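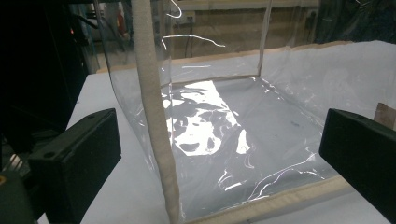

Figure 6. Gripper fingers at the clear bag, Undska hand-held set.

6. Working with transparent containers

This section applies to all operators who record tasks with the clear bag. Please read it fully before the first session, also if you have worked with the Notine set before.

6.1 Preparing the table

1. Wipe the white surface with a dry cloth. Do not use glass cleaner, it leaves a shine.
2. Open the bag completely and stand it on the left half of the table. Pull the top rim apart with both hands until it stays open.
3. Leave the middle of the table free for the grippers.
4. Check the cables of both grippers. Each cable must have enough slack to reach the far side of the bag.

Note: Clear plastic gives strong reflections. Small wrinkles are allowed — do not try to iron or heat the bag.

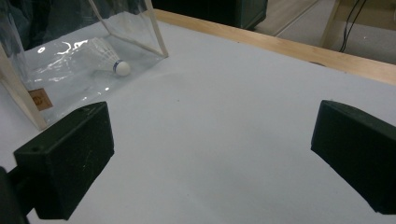
6.2 Placing and taking objects

1. Begin with light objects only. The limit for this bag is 94 grams.
2. Bring the fingers in from above the rim, open, and wait until they are still.
3. Close slowly. With a shuttlecock, hold the cork and never the feathers.
4. Lift straight up. If a finger catches the plastic, stop, open the gripper and go back the same way.

CAUTION: Do not pull the bag by its strap or its seams with the fingers. A torn seam must be reported to Leonora Lagman before the next recording.

6.3 Two-handed work

One operator holds both grippers. The second person stays outside the reach of the cables.

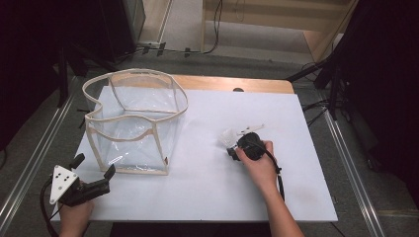
Keep both wrists relaxed and change the grip when you feel tired. After 30 minutes of recording, a pause is obligatory. The Fleltholm rule of 21 recordings per operator per shift is still valid, and failed attempts are included in this number.

Note: A failed attempt is not deleted. Mark it as "failed" in the Marciniak log and continue with the next one.

For cleaning of the finger surfaces, see section 17.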